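Review: The Ferry Clerk, a novel by Sorin Dervishi
Posted 12/02/2018

I bought this novel because a colleague in my reading group spoke of it for a whole evening, and I wanted to be able to disagree with her. It has 500 pages in the Anow paperback, and I read it in nine evenings, which for me is fast. English is my third language and I usually keep a dictionary near. With this book I needed it only a few times, mostly for the parts of the boat.

The story takes place in Kiltby, a small port on a lake. Georgiou is a clerk who sells tickets for the ferry. When his father dies, he finds in the desk a notebook with the names of people who crossed the lake during one winter of the war, and next to each name there is a sum of money. The village has always believed that the father carried these people for free. There is even a small stone with his name on it by the church. Georgiou must decide if he will show the notebook to his mother, to the priest, or to no one.

It is a simple question, and Dervishi takes his time with it. In the first part almost nothing happens. Georgiou sells tickets, he eats soup with his mother, he walks to the stone and back. I have read complaints from other readers about these chapters and I understand them. But I think the slowness has a purpose. We learn how much everyone in Kiltby needs the father to be a good man, and so the notebook becomes heavier each time Georgiou puts it back in the drawer.

The theme of debt is everywhere. The mother owes money to the baker and pays him in eggs. The priest owes Georgiou an apology from their school years. The largest sum in the notebook is 2,967, written beside the name of a woman who crossed with two children, and Georgiou repeats this number to himself on the ferry like a prayer. I found these pages the strongest in the book. 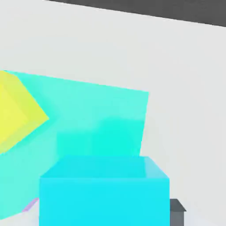 The second theme is memory, and with it I was less satisfied. In chapter 19 the point of view changes suddenly to the woman from the notebook, who is now very old and lives in the city of Watisero. She tells her version of the crossing. Her voice is beautiful, dry and a little angry, and she says that the price was fair and that she would have paid double. My problem is that she answers the question too early. After this chapter the reader knows more than Georgiou does, and we must wait nearly 97 pages until he takes the train to visit her. During this time I was a little impatient with him.

The mother is for me the best character. She says very little, and at first she seems to be there only to cook and to worry. Then there is the scene with the winter coats, where she speaks about the lining of her husband's coat and we understand that she knew about the money from the beginning. Dervishi does not explain this. He lets her fold the coat and go upstairs. I went back and read her earlier scenes again, and many of her small remarks had now a different meaning.

About the style: the sentences are short, with few adjectives. The dialogue is printed without quotation marks, and in scenes with three or more people I sometimes lost who was speaking. The weather is described too often. I believe there is fog in every second chapter, and after some time I did not feel it any more.

The ending will divide readers. I will not tell what Georgiou does with the notebook, only that it takes place on the ferry in September and that the last page is a list. In my group, half of us found it cold. I liked it, but I wished for one more conversation between Georgiou and the priest, whose story simply stops.

I give it four stars from five. If you like novels where a family sits around a table and does not say the important thing, you will probably like it too. The paperback has small print, so I would take the hardcover if your library has one.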